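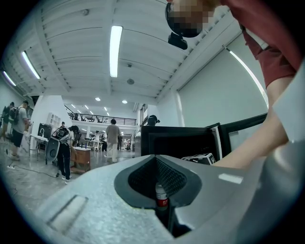 Havinholm Community Garden: Common Questions

Last updated September 12, 2021. Will keep adding to this as things come up. If your question isn't here, email the garden inbox, but please read down first.

How do I get a plot?
Fill in the form on the Plots page. You go on the list, we email when one comes free. Please don't ring the library, they don't run it and they're getting sick of us.

How long's the wait?
Depends. Half plots move quicker. Most people who give up do it in January when it's forty degrees and the beans have cooked, so that's when the list jumps.

What does it cost?
$99 a year for a full plot. Covers water, the insurance, mulch when we can get it. Half plots are cheaper, see the form for this year's price. No refunds if you leave partway through, sorry.

How big is a full plot?
Six metres by two. Some along the Trestdale Road fence are a bit of an odd shape but come out the same, near enough.

Do I have to live in Havinholm?
No. Locals get first go, then Trestdale and Hinlow, then anyone else. If you move away you can keep your plot as long as you keep turning up. 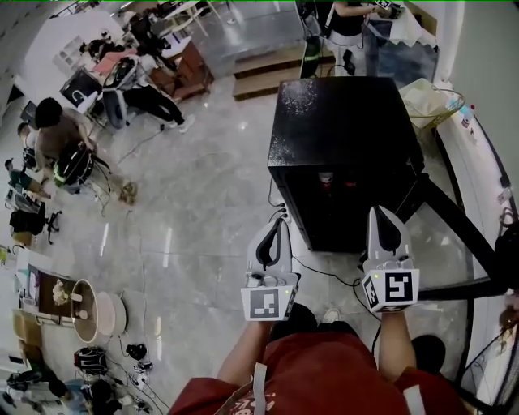 What about water?
Tank first, mains second. The tank tap is the green one. If the tank's dry, use the mains but by hand only, no sprinklers, no leaving a hose running while you go for a coffee. Drip lines are fine on a timer. Check the timer battery! Flat ones have a habit of sticking open.

Morning or evening watering?
Either. Not the middle of the day in summer. Water the soil, leaves don't need it.

Can I use sprays?
No weedkiller anywhere, including the paths. Soap spray and white oil are OK on your own plot on a still day. Snail pellets: iron based ones only. There are dogs and blue tongues about.

Are dogs allowed?
On a lead, on the paths. Not in the beds, not even yours.

What can go in the compost?
Veg scraps, weeds without seed heads, torn up cardboard, coffee grounds, lawn clippings in thin layers. No meat, no bread, no citrus by the bucket, no tomato plants with blight. And no "compostable" bags please, they come out looking exactly how they went in.

Which bay do I use?
Whichever has the OPEN sign on it. The others are resting. Someone keeps adding to the resting ones and we have to start agian every time.

Can I plant a tree?
Not in the ground. Dwarf citrus in a pot is fine if it doesn't shade next door.

My neighbour's mint has come under the edging.
Pull it out. Then have a nice word with them. If that doesn't work, email us.

What happens if I can't get to my plot for a while?
Tell us. Sick, new baby, overseas, all fine, we'll find somebody to water. If we hear nothing and it's gone to weeds you get an email, then a second one, then the plot goes to the next person.

Is there a toilet?
Yes, behind the hall. Same code as the gate. Don't give the code to the whole footy team.

Where do the tools live?
Green shed. Clean them before they go back, hang the long ones up. Nothing leaves the garden. The Baran wheelbarrow with the solid tyre is the good one, the other pulls left.

Where did the money for the new beds come from?
Plant stall, mostly. The last one made $1,026 and that went on sleepers and a truckload of soil. Seedlings for the next stall are always wanted, labelled if possible. "Tomato?" is not a label.

When are working bees?
Dates are on the shed door and in the newsletter. Come to two a year at least. Bring gloves, hat, water bottle. Sausages provided, veggie ones aswell.

Can I take stuff from a plot that looks abandoned?
No. Ask first. The herb spiral by the gate is shared, help yourself there.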